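About Dinen

Dinen teaches people in Hedville to tidy, and we don't much believe in tidying systems. We've tried plenty. Colour-coded tubs, labelled lids, the folding method with its own vocabulary: most were back in the garage by August.

Our classes run for 2 hours in the old Duditz building on Sutcliffe Street, with 12 people at most. You bring the stuff you keep moving from chair to chair. We sell no storage, and we doubt you need more of it.

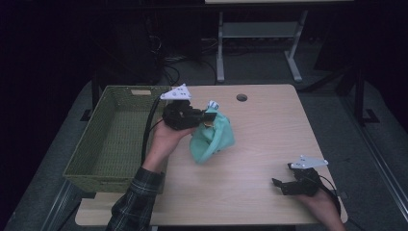 Page last changed: August

A cloth bag and an open woven basket are enough to start an argument in our classes. Fold the bag, or drop it in crumpled? We say drop it in. Classes cost $70, and we make no promises about your cupboards.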